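September 19, 2018
By the newsletter desk

Can it make the bed yet?

Every few months a press kit lands in our inbox promising that the end of housework is near. The latest comes from Hisero, which has been running its household software through a simulated home called Plilstead and would like us to be impressed. The kit has a brochure, a table of scores, and a cover letter that uses the word "effortless" four times in two pages. We read all of it so you don't have to.

The claim is that the software can now handle "routine bedroom and dining tasks" in simulation. There were 191 trials, and the company counts 53 percent of them as successes. That is a better number than we expected, and I'd like to know a lot more about it. What counts as a success? The footnote says a task is complete when objects are "within tolerance" of their target positions. My mother had a tolerance too, and it was a good deal tighter than whatever they're using.

Take the bed, the job most of us would hand over first. Anyone who has done it half asleep thinks of it as nothing. But a blanket has no fixed shape. Pull one corner and the other three do what they like. You have to find the edge, guess how much is hanging down on the side you can't see, and know when to stop pulling. Then there are the things that end up on a bed, and those have to be moved before any of it starts. In Plilstead the blanket covers the foot end and spills over the side, the sheet has a small tray or book lying on it short of the pillows, and a stuffed toy sits back by the wall.
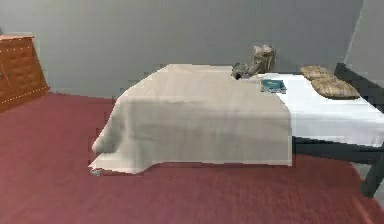
One reader, Presier, wrote in after our last item on this to say we're asking for the wrong thing, that a machine doing half the job at two in the afternoon while the house is empty still saves half the job, and that speed and neatness only matter to people who are standing there watching.

It's a fair point and I've chewed on it. My trouble is with the half that's left. If I come home to a blanket that is straight on one side and dragged across the floor on the other, I am not starting from halfway. I'm pulling the whole thing off and beginning again. Some chores split nicely (a sink with 14 clean plates and a few dirty ones is real progress) and some don't. Beds don't, in my experience.

The dining table is the fairer test, and I'll admit Hisero's numbers are better there. Small hard things stay the shape they are when you grab them. Even so, "clear the table" is a sentence that carries a lot of unspoken knowledge. Which of the things on it belong there? Where do the others go? Somebody has to decide that a small white disc is a button to be saved or a scrap to be tossed, and I have lived with grown adults who get that wrong. Then there's the chair. Is it in the way, or is it where it should be? The software was given a list of what goes where. My house has never had such a list and I don't plan to write one. 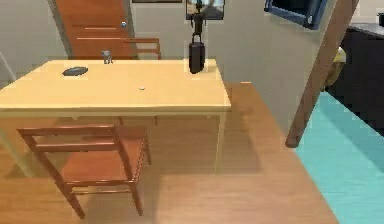
What about the shop floor?

This is where I expected to be won over, and I wasn't quite. Zuccaro, which sells sorting and packing cells to small plants, sent us its own figures the same week. A cell that does one thing with one kind of box is old news and works fine. The new pitch is a cell that can be switched over to sweeping up, restocking bins and wiping down benches between runs. Zuccaro says the changeover takes around 50 minutes. A person with a broom takes as long as it takes to pick up the broom.

I don't doubt that simulation is a sensible place to start. Nothing breaks, and you can run the same bad morning over and over. But a simulated rug doesn't have a dog on it, and the scores in these kits are always from the rooms the company picked. I would like to see one real bedroom, chosen by somebody else, and a full week of results with the failures left in.

Hisero says tests in physical homes are planned for December. We've asked for the numbers when they come, all of them, and will print what we get.

Questions or comments? Reply to this newsletter. | © 2018 All rights reserved. | Back to top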